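Subject: Re: [housing-services] Folding and storage of donated clothing, Orska building
From: Office of Residential Services, Wirka House

Dear colleagues,

Thank you for the replies received since the March circular. The office has reviewed them and sets out its position beneath the relevant passages.

> The Orska linen room currently holds 195 pairs of trousers and
> jeans, most of them on hangers. Staff have asked whether jeans
> may be folded and moved to drawers, and whether one method
> should apply in all buildings.

Yes, on both points. Jeans and other heavy cotton trousers should be folded and kept in drawers. Hangers are to be reserved for dress trousers, skirts and coats. The same method will apply at Orska and at Drullel, so that residents who move between the two find the same arrangement.

The method is as follows. Close the zipper and button, empty the pockets, and lay the jeans flat on a clear surface with the back facing up. Smooth the legs from the waist down with the flat of the hand. Fold one leg over the other, tuck in the point of the seat, and bring the hems up to just short of the waistband. Fold the length in thirds. The finished bundle should stand on its edge without support - if it falls open, the last fold was too loose.

> The drawers at Drullel are shallower than ours. Will the
> bundles fit?

The Drullel drawers measure 14 inches across and accept bundles on edge in a single row. Larger sizes may need to be laid flat in the bottom drawer. Please do not force a drawer closed, as two runners were bent last winter and the replacements from Karunaratne have only now been delivered.

> Should size labels be sewn in or pinned?

Neither. Size cards are to be placed at the front of each row, with the waist measurement written in large print. Over 20 cards have been printed for each building and further copies may be requested from this office. Pins are not permitted in any garment offered to residents.

Items with torn seams or missing buttons should be set aside in the mending bin and entered on form 17. Faded denim is acceptable and need not be withdrawn.

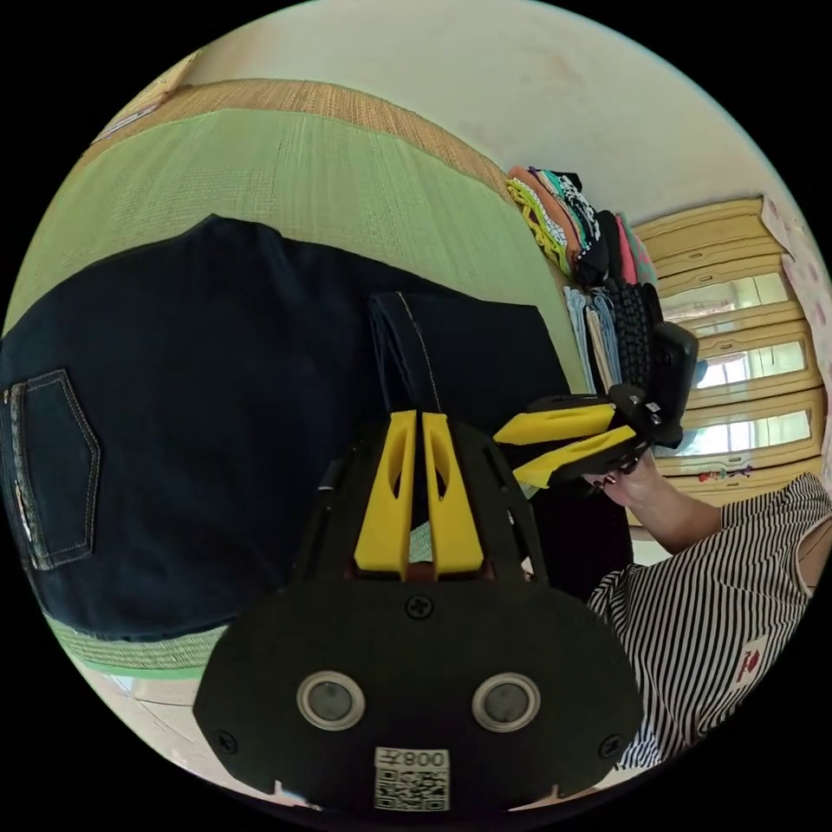 Buildings that have completed the change should notify this office by reply to the list, stating the number of drawers in use and any shortage of cards. Hangers no longer needed may be returned with the regular linen delivery.

Office of Residential Services
Wirka House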